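19 August

Bedroom jobs again. Beatriz Fonseca wants the soft stuff done properly before we go near the Travetti trolleys, so it's cushions, blankets and plush toys until further notice. I'm not complaining – my back is fine for once!

The tally stands at 1,283 grasps, 100 of them mine. Corduroy is harder than fleece because the pads like to ride along the ribs, so I go in slower now. 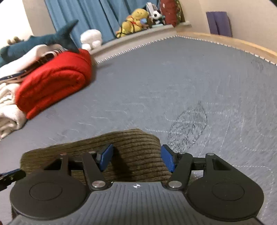
What's changed for us is the talk at lunch. The Correia crew used to strip and tidy rooms all shift, and now 13 of them spend half of it showing how a room gets tidied and arguing over who does it best (Ginda, says Ginda). They got the pay grade moved up too, which I didn't expect.

Ask Sirko for spare pads – mine are getting smooth.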